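Okby Laundry Help
Ticket: black pile item shedding lint on everything else in the load
Status: Open, waiting on customer
Opened by: Danica Halilović
Assigned to: Drita Stojanovska
Opened: 27 January 2021

Danica Halilović wrote:

Hi there! I bought one of your Zument lint filters back in May and it's been great until this week, so I'm hoping you can tell me if I've put it back in wrong or if one black fuzzy thing can really cause this much grief.

I do the washing for our share house in Dastomcombe (five of us, one machine, front loader). I ran a mixed load at 40 degrees on the normal cycle and the whole lot came out covered in black fluff. The denim wasn't too bad, but anything pale looked like it had been rolled on a cat. I pulled the filter out and there was hardly anything in it, maybe a thimbleful, so the fluff is obviously going straight past.

What I've tried so far:

Took the filter out, rinsed it under the tap, clicked it back in. Ran an empty rinse, and there was still grey fuzz around the door seal.

Wiped the seal with an old sock. Got heaps off it. Felt very pleased with myself.

Washed the pale things again without the black one. Better, but there's still colour and fluff caught in the seams.

Put the black one through on its own, cold, with an extra rinse. The filter caught a decent wad this time, so it does work when it feels like it!

Drita Stojanovska wrote:

Hi Danica, thanks for all the detail, it saves me asking. Two things from me. First, how full was the drum? On a front loader the Zument only catches what the water carries to it, and a packed drum holds the fluff in the fabric. Second, when you click the filter in, does the little arrow line up with the notch or does it stop just short? There's a second click that's easy to miss.

Could you also send a photo of what you'd normally sort from? And please hold off on fabric softener for now, it glues lint down.

Danica Halilović wrote:

Okay, drum first. It was full. Like, shoulder-against-the-door full. I weighed the same sort of load on the bathroom scales and it was well over what the sticker says, so that's on me.

The arrow was one click short!! I've pushed it all the way home now and it makes a much more convincing noise. No softener here, Cristóbal is allergic to the smell.

Photo's attached. I've been sorting on the table.
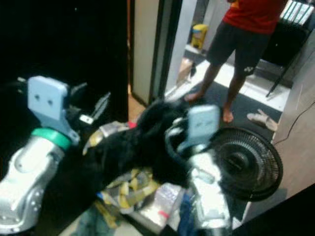

Attachment 1: the black fuzzy one on the sorting table, with the yellow and grey patterned cloth

My plan is to wash the black one by itself for a while and keep it well away from that yellow and grey cloth. Does the patterned one need a separate wash too, or can it go in with denim? I'd love to get this down to two loads if I can, the machine takes ages.

Drita Stojanovska wrote:

That'll be the second click, then. Patterned one with the denim is fine, cold, inside out, drum no more than two-thirds full. Check the pockets for tissues while you're there. Give the black one three solo washes and empty the filter after each. I'll leave the ticket open for 14 days, so just reply here with how the third wash goes.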